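December 18, 2019

Snow on the windshield this morning and I had left the scraper in the garage, so I did the job with a library card and got in late with wet cuffs. Coffee first, then the spreadsheet, which has been waiting for me all week like a dog by the door.

I have been going back and forth on the arms since September, and I think today I finally got somewhere, so I want to write it down before supper and the dishes push it out of my head. The question sounds so simple when I say it to Mom on the phone. Do we buy one arm or two? And do we pay for proper hands with fingers, or save the money and get plain two-jaw grippers like the ones everybody else on our street seems to have? Well, I have filled most of a notebook with that question and spilled tea on a good part of it.

Evska sent their revised quote on Monday and it is a handsome thing, all tabs and footnotes. They want us to take the pair, with hands, and a service plan on top that runs 3 years. Aneck came in lower for the arms alone, but they don't sell hands at all, so I'd be buying those from somebody else and then paying a third somebody to make them talk to each other. I have been down that road with the label printer and I still get a little warm in the face thinking about it.

Filipa Marinho has been such a help through all of this. She built the whole bench up in the simulator so we could look at a layout before spending a dime on it, and this afternoon she pulled a chair over to my desk and we went through the ring job together. I brought the last of the ginger cookies, which seemed only fair. The ring is the part I worry about. It's a thin little band with a gap in it, and it lies so flat that I have always wondered how anything but a fingernail would get hold of it.

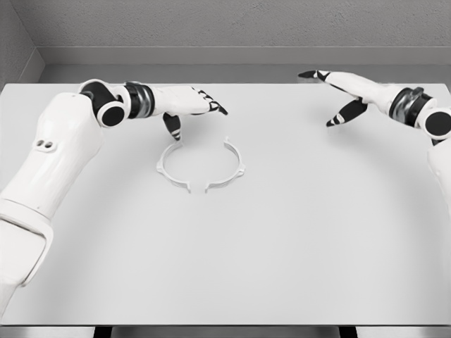

Filipa's simulated bench, left thumb just above the ring.

I must have looked at that one for a good ten minutes. What struck me was how much table there is! I had penciled in a bench half again as wide as the one we have now, and a new bench means moving the shelving, and moving the shelving means a weekend of overtime. But with an arm coming in from each side there is a great deal of open white between the hands, and Filipa thinks (and I am inclined to believe her) that we could come down a size and keep the shelving right where it is. I crossed out the line for the bench and put a question mark next to it, and I will admit I enjoyed that.

The hands are harder. A thumb and fingers look like just the thing for a part that thin, but looking like it and doing it every day in our shop are two separate matters, and a drawing on a screen doesn't wear out or need a spare. Each finger is one more thing to stock. I asked Evska what a replacement thumb costs and the man said he would get back to me – that was last Thursday. I've written it on the sticky note again, in bigger letters this time.

Then there is Tosovix, who will rent us a pair for 16 weeks with the rent taken off the price if we keep them. I had put their letter at the bottom of the pile because I don't care for renting, never have, not since the apartment on Ait Ali's old block with the radiator. But I ran the figures again after lunch, and once I left out the big bench and the shelving move, the rental came to $627 under what I had set aside for the first stretch of the year. Not a fortune, but it would pay for the electrician, whom I had forgotten completely until Filipa asked where the arms were going to plug in. Bless her.

So tomorrow I'll call Tosovix and ask whether their pair comes with fingers or without, and whether we may send them a handful of rings to try first. If they say yes, I'll redo the budget with two columns, rent and buy, and let the boss pick over it during the holidays.

Soup for supper, the lentil one. Must remember to put the scraper back in the car.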